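**Budgeting for a window-cleaning robot: a thread** (April 2020)

1/ We've put off buying a window robot since February. The numbers are now in front of me, so I'm posting them for anyone else planning the same thing.

2/ Two quotes. Flevia sells the machine outright. Skalico leases it and charges for each visit by a technician. On paper the lease looks cheaper.

3/ It stops looking cheaper once you clean over 300 panes a month. We do. Stojanovska went through the lease terms and found the call-out fee isn't capped.

4/ Things I left out of my first budget: spare pads, a second battery, safety line, insurance, and training for two people. Together they added 90 a month.

5/ Mirjana Janevski asked why we don't test on site first. Fair question. Site access costs money too, so we're planning the routes in simulation and will book one trial day after that.

6/ The model for the Pavudum job has timber windows set beside stone. Small panes and lots of bars mean many stops and starts, and the quote has to allow for that. A machine priced for plain glass will be slow on these.

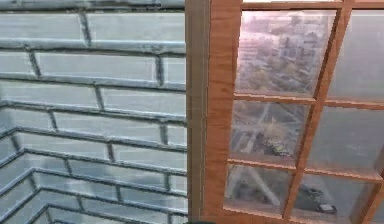
*Pavudum model: stone wall, timber window, street a long way down.*

7/ I've set aside 1000 for the trial and asked both firms to price by the pane. Flevia has agreed. Still waiting on Skalico.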